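Interior Surfaces, Unit 4: Speckled Floors
Handout to go with the afternoon session. Notes by Mererid Rowlands, with corrections from Precious Rampersad, who has read last year's version and would like it known that there were many.

Bring: a hand lens, a torch, a pencil, something to kneel on. The department owns two kneeling mats and they're both disgusting.

1. Why a whole session on grey floors

You'll spend a good part of your working life standing on a pale grey floor with bits in it while a client asks what it is. Saying "concrete, sort of" is acceptable once. After that they start wondering what they're paying for. The trouble is that several quite different floors end up looking much the same from standing height, and they want different treatment when they crack, stain or get slippery.

For this unit we only deal with four: cast terrazzo, terrazzo tile, polished concrete, and sheet or tile printed to look like one of the others. Resin floors with flake thrown in belong to Lindiwe Molefe's unit and she is welcome to them.

2. Terms

Matrix: the stuff between the bits. Cement in older terrazzo, cement or resin in newer.
Aggregate: the bits. Marble chips, traditionally, but also granite, glass, shell, and whatever the contractor had left over.
Binder: used by some authors to mean matrix. Pick one and stick to it in your report.
Divider strip: thin strip, usually metal, separating one bay of cast terrazzo from the next. It controls cracking and lets you change colour. Students like to call this "trim". Please don't.
Honed / polished: two points on a long scale. A honed floor looks soft and dull. A polished one shows you the ceiling lights, whether you wanted to see them or not.
Lippage: one tile edge standing proud of its neighbour. You'll find it with your toe.

3. Looking from a distance

Start standing up. Is the speckle even, or does it bunch? Terrazzo tends to be fairly even, as somebody chose the chips and the mix. In polished concrete the aggregate depends on how the slab was poured and how deep it was ground, so you get patches with plenty of stone and patches with hardly any. There are exceptions both ways, and at least one of them will be in the assessment.

Then look for lines. Regular grid, narrow joints: tile. Metal strips in large bays: cast. Long straight saw cuts, usually filled: concrete. No lines anywhere in sight means you need to walk further before writing anything down.

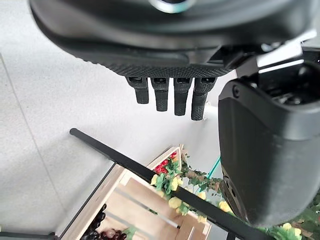
Fig. 1. Light grey floor, speckled and slightly textured. Polished concrete or terrazzo tiles?

On the evidence of Fig. 1 I wouldn't sign my name to either. The colour rules out nothing. The speckle is consistent with both. If you write "terrazzo" in your answer I will ask whether that seam is a tile joint, and if you write "concrete" I will ask how you know. "Undetermined, needs closer inspection" is a full-mark answer, provided you go on to say what the closer inspection would consist of. Two words and a shrug get you half.

4. Looking from the floor

Kneel. Put the torch on its side so the light rakes across the surface, and look for the following.

Cut faces. In a ground floor the chips have been sliced flat, level with the matrix. You should see clean outlines. Under the lens, a printed floor breaks up into dots, and you can stop there.

Size range. Concrete usually has everything from sand upwards, with the sand showing as fine pepper. Terrazzo chips have been graded, so they come in one or two sizes with a noticeable jump.

Repeats. Find a distinctive chip. Look for its twin a tile or two away. If it has one, the floor is printed, and whoever told you it was "original to the building" was misinformed or selling something.

Edges. Doorways, the bottom of a radiator pipe, inside a cupboard. Floors are more truthful where the furniture used to be. The cupboard under the stairs in the Sawatzky building settled an argument that had been going on since before I was appointed.

5. Measuring

Measure a tile across the face in both directions, then measure joint centre to joint centre over several tiles and divide. The second figure is the useful one. A nominal 300 mm tile is very often a bit under on the face, and if you multiply the face size along a corridor your drawing will run out before the corridor does. Elīna Ots lost most of a doorway this way and was good enough to let me keep the drawing for teaching.

Record in millimetres. Somebody hands in inches every June.

6. Cleaning, briefly

Marble chips and cement matrix both dislike acid. That covers vinegar, limescale remover and most things sold for making bathrooms sparkle. The damage is a dull patch the shape of the puddle, and no amount of mopping brings the shine back.

Use a neutral cleaner, well diluted. We keep Wernorine in the store and the dilution is on the lid of the bucket in Busisiwe Mabuza's handwriting. Stronger isn't cleaner. Stronger leaves a film, the film collects dirt, and then people use it stronger still.

Dry grit does more harm than spills. Sweep first. Mats inside the entrance should be long enough for several footfalls each way, which the one outside our own lecture room isn't.

7. Fieldwork task

Choose one hard floor you can get at without being asked to leave. Produce:

a plan of the area, with joints or strips shown
a one-paragraph identification, with your evidence and your doubts
a drawing at actual size of a patch you can cover with your hand, chips included
a note of any damage, and what you think caused it

The written part should be some 425 words. The last cohort averaged rather more, chiefly by describing the weather.

Ground-floor corridor, east side, is off limits. We had 43 people on their knees in it last year and the porters have long memories.

8. Reading

Ciner, chapter on hard floors. Dry, sound, skip the section on adhesives.
Fullness, the short guide. Good drawings. The glossary uses "binder" throughout, see section 2.

Next unit: skirtings. Bring the same torch.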